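Jomura Reporting Line
by Rundance

Products > Workplace Conduct > Jomura

Jomura is a reporting line for sexual harassment and other misconduct at work. Employees, contractors and former staff can use it to say what happened to them or what they saw. Reports come in by phone or web form and are passed to the people you name when you set up the account.

Who it is for

Employers with 50 or more people on the payroll. Smaller employers can buy the service too, but a single HR contact and a good written policy may be enough for them, and our sales staff will say so if you call.

How a report works

The person making the report calls the number or opens the form. They can give their name, give it to the intake worker only, or leave it out. They are asked where it happened, who was involved, whether anyone else was there, and whether they feel safe going in to work. They can skip any of these.

At the end they get a 13-digit case number. With that number and a PIN they choose themselves, they can come back, add to the report, read messages from your investigator and answer them. If they lose the PIN we can't reset it on an anonymous report. They would need to open a new one and mention the old case number.

Your case handlers get a notice by email with the case number and nothing else. The report itself is read inside Jomura after signing in. If a handler is named in a report, that handler is skipped and the next person on your list gets the notice. You need at least three people on the list for this to work, and one of them should be outside the management chain. Many customers use a lawyer or a board member.

Phone intake

Calls are answered by people. They are trained to take down an account without arguing with it or steering it. They do not give legal advice and do not say what your company is going to do next. Intake is in English and Spanish at all hours. Other languages go through an interpreter, and the caller may be asked to hold. 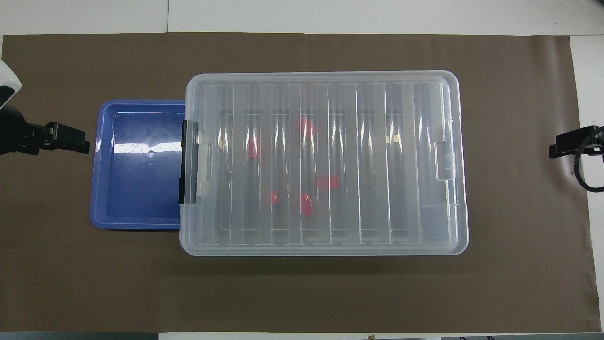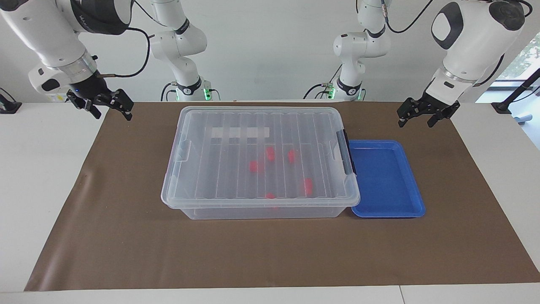
Calls are not recorded. The intake worker types the report during the call and reads it back before it is filed, and the caller can change the wording. This makes calls longer than some customers expect.

Plans

Fraser: web form only, one company policy, up to 1,000 employees. Includes the case number system and the handler list.

Makach: web form and phone, any number of employees, separate handler lists for separate sites. Includes the yearly summary for your board, with names and departments taken out.

You can move from Fraser to Makach at any time. Open cases carry over with their numbers. Moving the other way has to wait until the end of your contract year, and open phone cases must be closed first.

What comes with both plans

Posters and wallet cards as print files, with your number or web address filled in
A sample non-retaliation notice
A one-hour setup call
A first response timer. Handlers are reminded if the person has heard nothing after 48 hours

Not included

Investigations. Jomura takes reports in and keeps them in order. Someone at your company, or an outside investigator you hire, has to look into them. We also do not sell training videos.

Settlements and confidentiality agreements should be kept out of Jomura. There is no field for them and attached files are visible to every handler on the case.

Keeping records

Closed cases are kept for as long as you set in the account. The setting can be made longer on an open case but it can't be made shorter. If you get a legal hold letter, turn on Hold in the case menu before you do anything else.

Setup

Most accounts need a list of handlers, a copy of your current policy and the name of the person who signs the contract. New phone numbers are turned on every Thursday. Please test the line before the posters go up, and tell us it is a test at the start of the call.

Questions about setup or switching from another reporting line go to Krešimir Delić, customer accounts, through the contact form. Current customers should use the Help link inside Jomura.

Related products: Exit Interview Form, Policy Sign-Off, Handler Guide (print)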